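Cómo limpiar superficies metálicas grises sin dejar marcas

Enero de 2023

Cuando abrimos esta sección de la casa en Flistuva, pensaba que lo más leído serían las recetas, y resulta que lo que más me preguntáis es cómo quitar los dedos marcados de la puerta del lavavajillas. Os entiendo perfectamente. En mi cocina hay mucho metal (demasiado, diría hoy, pero cuando la montamos me parecía el colmo de lo moderno) y he pasado años peleándome con los cercos, las huellas y esas rayitas que solo aparecen cuando entra el sol de la tarde. Con el tiempo he llegado a una rutina tranquila que me lleva 33 minutos con la radio puesta, y os la cuento entera.

Qué vais a necesitar

Dos paños de microfibra, uno para mojar y otro que se quede seco hasta el final
Un barreño pequeño con agua templada
Jabón de fregar los platos, del normal
Vinagre blanco, por si hay cal
Un cepillo de dientes viejo y blando

Nada de estropajo verde ni de lana de acero, por favor. Yo rayé así la tapa de una campana recién estrenada y todavía me acuerdo cada vez que la miro.

Paso 1. Despejar y mirar con luz

Antes de mojar nada, retirad los trapos que cuelguen de las barras y todo lo que esté apoyado contra los paneles. Luego encended la luz y mirad el metal de lado, agachándoos un poco. De frente parece siempre limpio, y de lado salen todas las verdades: la grasa se ve mate y la cal, blanquecina.

Paso 2. Buscar la dirección del cepillado

Casi todos los acabados cepillados tienen una veta muy fina, como la de la madera. Hay que frotar siempre a favor de ella, con pasadas largas y sin hacer círculos. Si no la encontráis a la primera, probad con una linterna pequeña; los brillos fuertes despistan bastante, así que moved la luz hasta que la veta se deje ver. 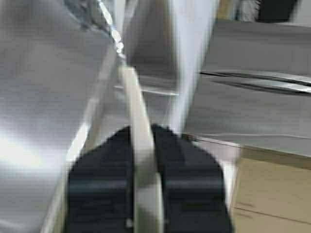

Paso 3. Lavar de arriba abajo

Echad unas gotas de jabón en el agua, mojad el primer paño y escurridlo muy bien, casi hasta que parezca seco. Empezad por la parte alta y bajad despacio, sin apretar. En los tiradores y en las barras horizontales dad la vuelta completa con el paño, que por detrás se junta una grasilla tremenda y ahí no mira nunca nadie. Para los rebordes estrechos usad el cepillo de dientes mojado en la misma agua.

Paso 4. La cal, aparte

Si quedan gotas marcadas, mezclad una parte de vinagre con dos de agua, humedeced una esquina del paño y dejadla apoyada encima un minuto. Después aclarad bien con agua sola. No mezcléis nunca el vinagre con lejía, ni siquiera un chorrito.

Paso 5. Secar enseguida

Pasad el paño seco en la misma dirección que antes, hasta que no quede humedad en las juntas. Yo repaso al final los bordes con la punta del dedo envuelta en el paño, que es un gesto un poco maniático, pero me deja muy contenta.

Cada cuánto hacerlo

En casa lo hago entero cada 2 semanas, y entre medias le doy un repaso con el paño húmedo después de freír. En mayo, cuando empezamos a cocinar con las ventanas abiertas y entra polvo de la calle, alguna vez más. Si tenéis dudas con un acabado concreto, mirad primero las instrucciones del fabricante y probad en una esquinita escondida. Y si os sale bien, contádmelo en los comentarios, que los leo todos con el café.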